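4.2 Open day at the Buswood site

The second round of collection took place in September, during an open day held by the Mahasneh project at its Buswood house. Visitors could watch an operator work with the hand-held gripper in a furnished bedroom. The task was to pick up garments from the bed. Figure 3 was taken with the camera on the gripper.

We set no script for the demonstration. The operator chose the order of the garments and spoke with visitors between attempts. Over the day we recorded 431 attempts, each cut to no more than 60 seconds. Nearly 900 had been recorded earlier at Trollcombe with no audience.

Visitors mostly asked how the fingers keep hold of thin cloth and whether the recordings could be used on a fixed arm. The second question is taken up in Section 5.

Figure 3. Gripper holding a dark garment on the bed, with folded clothing stacked beside it.

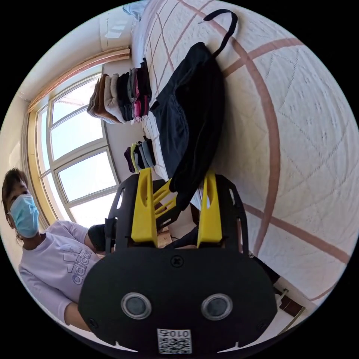 Attempts in which the operator stopped to answer a question were kept in the Skutatby set but marked, and they are left out of the timing results in Section 4.3.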